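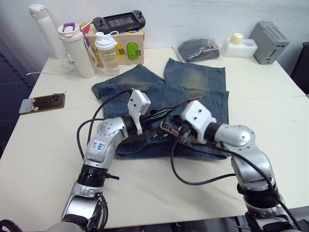 **Skandesholm student robotics club – progress report, 14/07/2025**

The club has spent 425 of the 2,000 granted, mostly on cables and replacement finger pads. The task is still the one in our application: two arms, one pair of jeans, one belt. I said in October that it was too hard for a first-year group, and I have not changed my mind.

The students have logged 200 attempts and count 16 as clean. I would accept fewer. Their definition of "clean" lets the belt twist at the back loops, and I have asked them to tighten it.

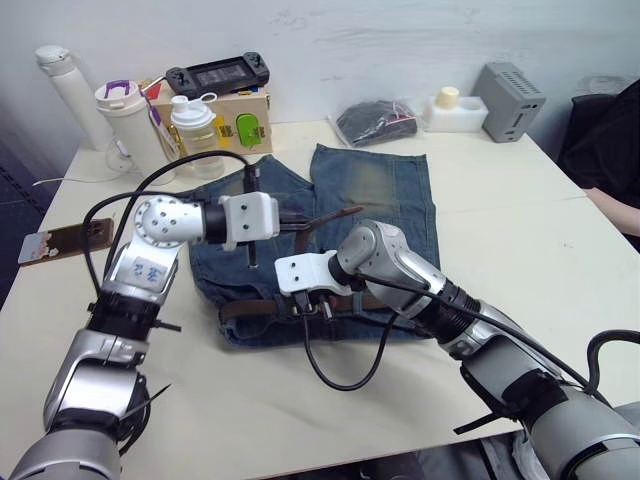
Fitzgerald Iwasaki disagrees: a twisted belt is still a belt in its loops, and the application never mentioned twisting.

He has a point about the wording. I would still rather send you a low number we can defend.
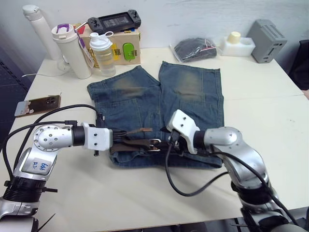
The two-arm timing code is better than it was – one student rewrote it over a weekend – but I have yet to see it work with a second pair of jeans. Please hold the next payment until we have tried that.

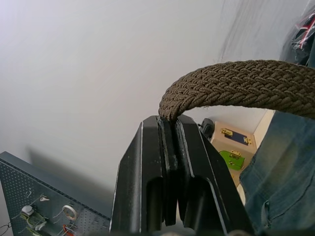
*Belt held between the gripper fingers.*

Regula Schnyder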